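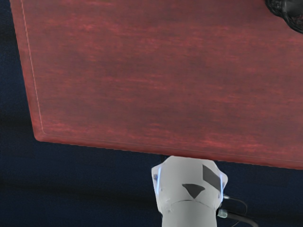
Folke Lindholm

FOR RELEASE 3/21/23

TIN-YAU LAI BRINGS "THE LONG COUNTER" TO FATSKA GALLERY, PEKCOMBE

Photographer's first solo exhibition in Britain looks at takeaway shops, the people behind them and the menus they have stopped reading

Fatska Gallery is pleased to announce The Long Counter, an exhibition of photographs by Tin-yau Lai, made over six years in the takeaways, chip shops and late cafés of Pekcombe and the towns further up the estuary. It is the gallery's first exhibition of the year, the one before it having been postponed on account of the roof.

Lai grew up above his parents' takeaway on Iglesias Road. He did his homework at the end of the counter, next to the prawn crackers, and by the age of eleven could take a telephone order for a family of five while doing long division. He left Pekcombe at eighteen to study engineering, gave that up for photography, told his mother about it a year and a half later, and came back with a medium format camera and no clear plan. The Long Counter is what he did next.

The exhibition shows 21 large colour prints, chosen from an archive of 3,012 negatives. The choosing took most of a winter and was not always friendly. Lai wanted more pictures of people waiting. The gallery wanted more pictures of people doing something. Visitors will find a good many pictures of people waiting.

"A takeaway is a strange sort of stage," says Lai. "The customer gets ten minutes with you, most nights for years, and knows your face better than your own cousins do. Then they see you in the bank and can't think who you are. I wanted to photograph from my side of it. On my side you mostly see foreheads."

The portraits were made from behind the counter, with the owners' permission and usually during opening hours. Lai worked with a tripod until a shopkeeper in Dimholm pointed out that it was standing in the way of the fryer. After that he held the camera by hand, and the pictures got looser and, in the gallery's opinion, much better. The Dimholm shopkeeper appears in the third room, looking as though he knows this.

Lai's subjects came to the estuary from Hong Kong, Cyprus, Bangladesh, Turkey and, in one case, Wolverhampton. Several have since sold up. Some of their children appear too, a few of them at the same end of the counter where Lai once sat, with better telephones. The photographer is wary of the word "community", which he says is mainly used by people who are about to close something, and it has been kept out of the wall texts at his request. It had been in the first draft four times.

Alongside the prints is Menu, a single work that fills the gallery's long back wall. Over the course of the project Lai collected 1,348 printed takeaway menus, many of them pushed through his own front door. They are hung edge to edge in the order in which they arrived. A patient visitor can follow the price of chicken chow mein from left to right and watch it climb. A less patient one can stand back and enjoy the colour, much of which is red.

There is also a short sound piece, made from recordings of telephone orders re-spoken by Lai's aunts. It plays in the corridor by the cloakroom, where the gallery's staff have now heard it often enough to be able to order for four in two languages.

Folke Lindholm, curator of the exhibition, says: "Tin-yau sent me a box of work prints with a note that said 'Sorry about the grease.' I took it for modesty and then I opened the box. What I liked at once was that he wasn't asking us to feel sorry for anyone or to admire anyone. His sitters are at work, it's half past nine and they would like you to decide. I have since tried to write about the pictures in terms of portraiture and migration and labour, and he has read each version politely and asked where the joke had gone. I have tried to put some of them back."

A book of the same title is published by Fatska to go with the exhibition. It contains all of the exhibited portraits, a conversation between Lai and Lindholm, and an essay by Lai on the laminated menu as a form of self-portrait. The cover wipes clean. The conversation was recorded over two afternoons and has been shortened a good deal, chiefly where both speakers went off the subject and on to bicycles.

Events

Lai will lead a walk along Iglesias Road during the opening week, stopping at the shops that are still trading and at one or two that are now nail bars. Places are limited by the width of the pavement. Booking is through the gallery desk.

An evening of readings and short talks, The Bit at the Bottom of the Bag, will be held in the second month of the exhibition. Speakers will be announced when they have answered their emails.

School groups are welcome on weekday mornings. A worksheet is available for younger visitors, who will be asked to design a set meal for a relative they find difficult.

After Pekcombe the exhibition travels to Dimholm, where it opens in October in the old ferry waiting room. The menu wall will be shown there in part only, as the waiting room is shorter than the price of chow mein now requires.

About the artist

Tin-yau Lai lives and works in Pekcombe. The Long Counter is his first book. He still helps out at his parents' shop at Christmas and on derby days, and is said to be slow on the till.

About Fatska

Fatska is an independent gallery for photography in a former chandler's shop on Pekcombe quay. Admission is free. There is step-free access from the quay side, and a bench in each room. Hot food may not be brought into the galleries, a rule that has been in place for years and is now being tested as never before.

Press information

Press images, review copies of the book and interview requests: please contact Folke Lindholm at Fatska, Pekcombe. Images are supplied for use in connection with this exhibition and should be credited to Tin-yau Lai. Please do not crop the foreheads.

ENDS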